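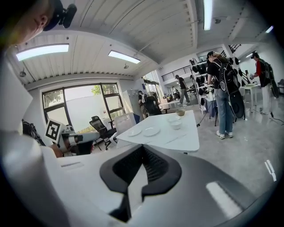 Side room with the white table, Flornar Community Hall

Reserving the side room for a recurring meeting
Posted by Paraschiva Rusu, 21 March 2018

Our tenants' association wishes to reserve the side room at Flornar for one evening each month. The booking form requests a certificate of insurance and a deposit of $158. We paid the deposit in February for a single meeting, and it has not been returned. Must a new deposit be paid for each date, or may the first one be carried forward? The office has not replied to our letter.

Olteanu Tenant Advice
A deposit may be carried forward if the same group holds every booking and the dates are listed on one form. Please submit Form 34 and write "recurring" in the box for the type of use. The earlier receipt number should be entered on the second page. Requests are normally answered within four business days. Groups that have already paid should not send a second payment while a request is under review.

The insurance certificate must name the hall as an additional insured party. A certificate issued for another building will not be accepted.

Broltura Block 822
We had the same issue. Bring the receipt to the desk in person, as letters go to a different office.

Flanodton Residents
It is our understanding that monthly bookings are limited to one calendar year, after which a new form is required. We have not confirmed whether the deposit is refunded at that point or simply held again. Please also note that the key must be signed for by the person named on the form.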